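Let the Students Make the Bed

Our after-school robotics club in Tetstead spent most of this year on household chores. The students taught a robot arm to pick up pillows, move books and straighten a sheet. They did not enter a competition. They did not build anything that throws a ball or climbs a ramp. At the spring open house, more than one parent asked when the real robotics would start.

I think it had already started, and I think more school clubs should do what ours did.

I have helped run the club for nine years. For most of that time we followed the same calendar as everyone else. A game was announced in the fall, the students built a machine to play it, and we drove to the regional meet at Limport. I have nothing against those meets. Students come home tired and happy, and some of them go on to study engineering because of one good afternoon. But a competition field is a very friendly place for a robot. The floor is flat. The game pieces are all the same size and the same color, and they start every match on a mark. A team can do well by learning one field and writing a program that depends on it.

A bed is a different problem. A pillow changes shape when you squeeze it. A sheet has no fixed shape at all, and it looks much the same in the middle as it does near the edge. A book left close to a pillow may be easy to grip from one side and impossible from the other. A six-year-old handles all of this without thinking, and our students, who are fifteen and sixteen, could not get a machine to do it reliably by the winter break.

That was hard on them. In a competition season there is a score, and the score goes up. In our chore project there were weeks when the arm did worse than it had the week before. One group changed the height of the approach and lost most of what they had gained. Another group found that their pillow routine worked only with the pillow they had practiced on. They had to decide for themselves what counted as a success. Does a pillow count as moved if it lands face down? Does a sheet count as straight if there is still a crease in it? We had a long argument about the crease, and I would put that argument up against any lesson I have taught from a book.

It also changed who did the work. In our competition years, the students who were good with tools ran the club and the rest carried batteries. The bed project needed people who could keep a careful log, set up the same layout again and again, and watch a trial closely enough to say where it went wrong. Two of our best people this year had never held a soldering iron. One of them had joined to be with a friend.

By May the students had logged 700 trials. Of the last 47, which were the only ones where every group used the same rules, they were willing to call fewer than half a success. They put that in their report without being told to. I have sat through many competition presentations, and I can't remember one that spent a full page on what the machine could not do.
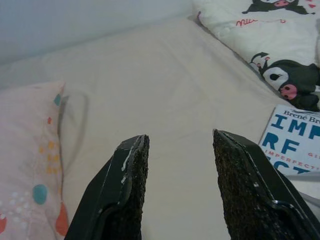
Warraich wrote to me after reading an early draft of this piece and said I was being unfair to the meets. A deadline and a crowd teach something too, the letter went, and a student who has had to fix a broken drive train in the pit with the next match coming up has learned to work under pressure in a way that no log sheet will teach. The letter also asked whether a shy student who spends a year recording failures is likely to sign up for a second one.

Those are fair points, and the first one I accept. Our students had very little pressure this year until the open house, and it showed. They were slow to settle on a plan. One group spent three weeks on the question of whether to start with the pillow or the sheet, and an adult with a calendar should have stepped in sooner. That adult was me.

On the second point, I can only say what I saw. We lost 3 students before the winter break, all of whom had come for the meets, and I was sorry to see them go. The others stayed. Several have asked if they can work on towels next year. I don't know if that would hold true at another school.

There is also the matter of money. A competition season costs us entry fees, a bus, a new set of field parts and a lot of pizza. The chore project used an arm that was already in the building, bedding brought from home, and a Wumico parts order small enough to come out of the club's regular budget. A school that has been priced out of the meets could do something like it with less than we had. The objects are free. Every house has a pillow.

I am not asking anyone to shut down a team. If your students love the meets, take them. But I would ask coaches to look at what the season leaves out, and to give some part of the year to a task with no field and no score. It can be a short one. Six weeks on folding a washcloth would be enough to show a group of students why robots like this are not yet in every home, and it would make them harder to fool. They will spend their lives being shown videos of machines doing housework. I would like them to ask how many tries it took, and whether anyone moved the pillow first.

We go back to Limport next season, with a smaller team. The rest of the club will stay in Tetstead on those weekends and work on the bed. The two groups will share a room and one set of tools, so I expect some arguments about table space. The first meeting is at 3:30, in the usual room, and new students can come without signing up for either side — they can decide after they have tried both.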